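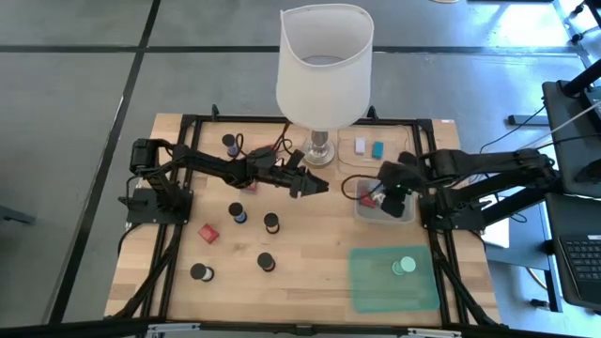
Two-arm table, sorting job: blocks go in the clear box, bottles go on the teal tray.

Pumlow Two-Arm Recording Table
Item 371. Sold by Agudelo.

Pumlow makes this table for recording examples, the kind a learning system copies from. You get the rails, both arms with grippers, the mounting plates and the recording software, which is called Tellia. The table top and the laptop are on you.

The brochure promises a working skill from 70 recordings. We would treat that number with care. On our own sorting job we had 339 usable runs before the right arm stopped fumbling at the rim of the box, and we threw out plenty more. Your job may be easier. Budget as if it isn't.

What we like
The arms clamp to the side rails, so you can move them without drilling. Tellia saves each run as its own file and lets you delete a bad one on the spot. Do that. Sloppy runs teach sloppy habits.

What we don't
Cables. They loop off the wrists, and you will spend time routing them clear of small parts. "Setup in one morning" took us most of a week. The claim that skills carry over to a new table layout is one we could not repeat, so we leave it out of our listing.

Worth knowing
Shift your objects between runs. If every bottle starts in the same spot, the system learns the spot.
Cleltum arms do not fit these plates.
Replacement gripper fingers: $375 per pair. Ask about stock before you order.
Returns accepted through January on unopened kits only.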